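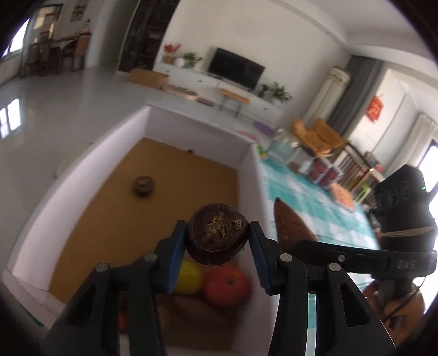 Thread: Water chestnuts in the root box, yes or no?

idrisa_mfinanga
January 12, 2020
Evening, all! I'm putting together a winter box for my sister, the big open kind with the white sides, and I'd love to tuck fresh water chestnuts in with the tubers, the apple and the other fruit. They're the brown ones with the rings on top and that shaggy little scar in the middle (I do find them handsome). Will they keep?

plaretti_kitchen
Oh, lovely idea, but please don't! Mine shriveled in two days beside the fruit back in December. They want a paper bag in the fridge, and they want it unpeeled.

Hauser611
Have to disagree with you, Plaretti, fondly as ever. I've left them in an open box on the porch for over 2 weeks and they were still crisp as anything in the stir-fry. A cold porch, mind you. I'd worry more about the apple making the tubers sprout.

plaretti_kitchen
A porch in your town IS a fridge, dear.

idrisa_mfinanga
Ha, fair enough. Fruit in a bag of its own, then, and chestnuts on top where she'll see them first. Do I scrub them?

Hauser611
No, leave the dirt on till she's ready to peel.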